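4.2 Equipment planning from simulated trials

Purchase quantities for the Dollent test site were set before any hardware was ordered. We ran 598 simulated pick-and-carry trials in a furnished room model and logged the demand placed on each gripper, with wrist views stored for every trial. 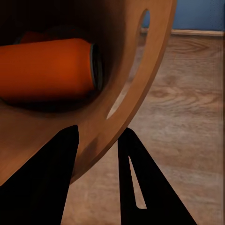 Finger sets were budgeted as consumables. Two suppliers, Tesico and Visser, quoted on the same drawing, and the Visser quote was used as the upper bound. Spares were fixed at one set per arm.
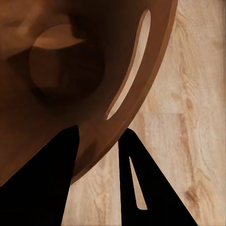

Figure 4. Wrist view with both fingers near the curved rim of a brown slotted object.

Camera cost was treated separately. A lower mounting position shortens the cable run but gives up floor coverage, so both options stayed in the plan until the floor-level trials were scored.

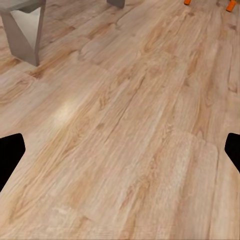 4.3 Room and floor area

The room model includes a sofa, a glass coffee table and a fireplace, with open floor between them. Lease estimates assume the same layout. 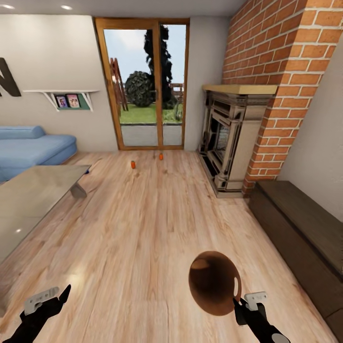
Section authors: Ayten Aksoy, Orhun Güler

Total outlay for the first phase is estimated at roughly 1194 staff hours plus the arm pair. Installation accounts for 381 of these hours and is charged to the Durkura line. Orders are placed in November. Maintenance contracts are excluded and are covered in Section 5.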